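Securing doors and windows at home: workshop tips

Updated February 28, 2025
By Wakana Chiba

Most of the break-ins reported in our part of the county come through a door or window that was unlocked or easy to force. The jobs on this page can be done with a drill, a screwdriver, a chisel and a tape measure. Renters should ask the landlord before drilling into a frame.

Front and back doors

Take one screw out of the strike plate, the metal piece on the door frame that the bolt slides into. If the screw is under an inch long, it is holding on to the trim and not much else. Replace all of them with 3-inch screws that reach the stud behind the frame. Drill pilot holes first and use a hand screwdriver for the last few turns so the heads don't strip.

Do the same with the hinges. One long screw in each hinge, in the hole nearest the door stop, is enough for most doors. Swap them one at a time and the door won't shift.

Check that the deadbolt extends all the way. A bolt that stops halfway can be pushed back. Close the door, turn the lock and see if the thumb turn goes to its full position. If it doesn't, rub a little lipstick or chalk on the end of the bolt, lock it and look at where the mark lands. Usually the hole in the frame needs to be drilled deeper. Sometimes the strike plate has to move up or down, and you'll need to chisel out the recess a bit.

If your hinge pins are on the outside, fit security hinges or add a set screw to each pin. My neighbor Teguh Yusof did his back door with a Bondura hinge kit in an evening, and most of that time went on getting old paint out of the screw heads.

Sliding doors

Cut a length of 1-inch dowel to lie in the bottom track. Measure the track with the door closed and cut the dowel a quarter inch short so it drops in easily. A broom handle works too.

The dowel stops the door from sliding but not from being lifted out. Run two or three pan head screws up into the top track and leave the heads down far enough that they just clear the door. Open and close it a few times. If it scrapes, give each screw half a turn in.

Windows

Wood double-hung windows can be pinned. With the window shut, drill a hole at a slight downward angle through the top rail of the inside sash and partway into the outside sash. Put tape on the bit at the depth you want so you don't go through. A long nail or an eye bolt slips into the hole and comes out without tools. Don't use a screw, as you may need to get out quickly in a fire.

For basement windows, keyed sash locks are fine as long as the key hangs close by and everyone in the house knows where. 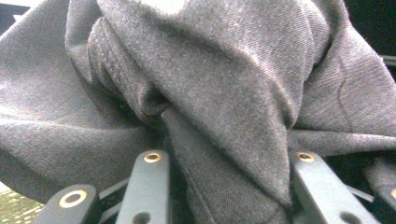 Garage windows are easy to forget. Frosted film keeps people from seeing what tools or bikes you have. Clean the glass, spray it with water and a drop of dish soap, lay the film on and push the water out with a squeegee from the middle. Trim the edges with a new blade after it has set for an hour.

Lock the door between the garage and the house as well. A garage door opener left in a car parked on the street will let anybody in, so bring it inside with your keys.

Outside lights

A motion light should be high enough that it can't be reached from the ground and aimed down, so it covers the path and stays out of the bedroom next door. Set the timer to two minutes. Longer than that and every raccoon on the block runs up your bill. Check the lights in November when the clocks change and wipe the sensor with a dry cloth.

Shed padlocks

Hasps are often put on with short screws that anyone can back out. Use carriage bolts with the round head outside and the washer and nut inside. Cut off any extra bolt with a hacksaw and file the end. A closed shackle padlock leaves less room for bolt cutters.

Keep a list

Write down serial numbers for tools, bikes, TVs and anything else you'd report. Guoqing Ye keeps his in a notebook and a second copy at his sister's house. When his shed was broken into he gave the police the number off his Tudis table saw the same afternoon. An engraving pen will mark things that don't have a number. Put the mark somewhere that doesn't come off with one screw.

If you come home and find a door forced, don't go in. Go to a neighbor's or back to the car and call 911. Leave the door and lock as they are until an officer has looked at them.

Next on this site: Chie Hirose on replacing a rotted door sill.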